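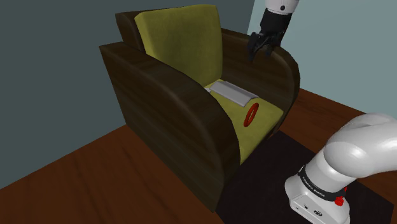

Armchair cell, simulator view. Ring and grey thing on the seat, arm above.

Staff Room > Kit and Machinery > The arm and the armchairs

tistgate_nights
So this is what Ardeleanu want on the returns line by June. Chairs come in, the arm clears whatever the customer left on the cushions, and we do the rest. They've run it on the computer first, on a chair far nicer than anything I own. I currently clear 60 chairs a shift and have views about being replaced by something that needs a mat to stand on.

Famstead_Phil
What's the grey thing? Looks like a book somebody gave up on halfway.

tistgate_nights
Book or a very small roof. Spyros Kolev is running the trial and he calls it "the flat item", so I'm no wiser.

sota_lifer
We've had one at Sota for 9 months. It's fine. It does the boring bit. My shoulders have stopped clicking and I go home able to lift a kettle.

ottoman_empire
It's fine until you look at the rota. We had four on clearing, now it's one, and her job is watching it. Ask her how the boring bit is going.

sota_lifer
They moved to repairs, same building, better money. You were at the same meeting as me.

ottoman_empire
Two of them moved. One left. The other got "flexible hours", meaning I see her when someone's off sick.

Famstead_Phil
Can it get down the sides though? Half of what we pull out is down the sides. I've had 400 quid in euros out of a recliner.

tistgate_nights
Asked that. Down the sides is still us. It gets the tops of the cushions, we get the crumbs, the hairgrips and the mystery damp.

Lăcrămioara Furtună
I do the scheduling at Tistgate, so before this gets to the canteen: clearing stays at current numbers until the trial ends. The target goes from 60 to 105 a shift, per pair, with the arm. That is in the notice by the lockers.

ottoman_empire
105! There's your answer.

Lăcrămioara Furtună
Per pair. It's fewer each than you do now.

ottoman_empire
And after the trial?

Lăcrămioara Furtună
I haven't been told. When I have, it goes by the lockers.

tistgate_nights
Could it go somewhere other than behind the mop bucket this time?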